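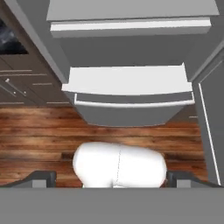 Search this blog
Search

Posted in February by the Fadbridge kitchen blogger
3 comments

I work in the staff kitchen at Manddale, the building on the Fadbridge side of the ring road. We feed 274 people on a normal weekday and fewer on a Friday. Since last year part of the work has been handed over to robots, and a few readers have asked what that is like, so I will set it down while it is still fairly fresh.

The system comes from a firm called Isinari. It does the fetching and putting back. That means opening drawers, taking out what is needed, and closing them again. It doesn't cook and it doesn't touch knives. Before any new job goes live, the firm runs it in a simulated kitchen first, with drawers and appliances and a floor, and we get asked to look over what it does there. I had not expected that to be part of my job. I now spend an hour most mornings at a screen next to the dry store, watching drawers.

Drawers are harder than you would think. I have opened the same ones for years and could not have told you how. When the Isinari people asked how far out a low drawer should come before you reach in, I had to go and do it a few times to find out. Then there is the question of whether one drawer should be shut before you open the one under it. I always shut the top one first. Two of the others on my shift never do. We had quite a long argument and the top one now gets shut first, for the robot at least.

The early weeks were slow. A job I could do in seconds took it minutes, and we had to keep out of its way, which in a kitchen with one main aisle meant standing still a lot. There was a bad stretch before lunch when everybody was cross. The manager moved its working hours to before half past nine and after two, and that helped more than any of the updates did.

What has changed for us is mostly the bending. The low drawers are where the heavy trays go, and my back is better than it was. One of my workmates has gone back to full shifts after a long time on short ones. I put that down to the trays, though she says it is also her new shoes.

Other things I like less. The putting back used to be when we talked. Two of you would be down at the drawers at the end of service and you would hear about somebody's weekend. Now that part of the day is spent wiping down and filling in the log. The log has 125 lines on a full day and most of them say "done".

The other worry is hours. No one has lost a post here, and we were told in writing that none would go this year. But a woman left in the autumn and her job was not advertised. Her 16 hours were shared out, some to us and some, in effect, to the machine. At the Asfaw site they have gone further and the evening shift is down to one person. I asked at the last staff meeting if that was the plan for us. The answer was that it would be reviewed.

I did get a pay rise for the screen work, after asking twice. If your workplace is bringing something like this in, ask what the checking is called and what grade it is before you start doing it. I did it for two months as a favour.

Next month it starts on the dishwasher racks. I have been told to write down how we load them, and so far I have four pages and we disagree about the cups.

Shares: 231
Comments (3)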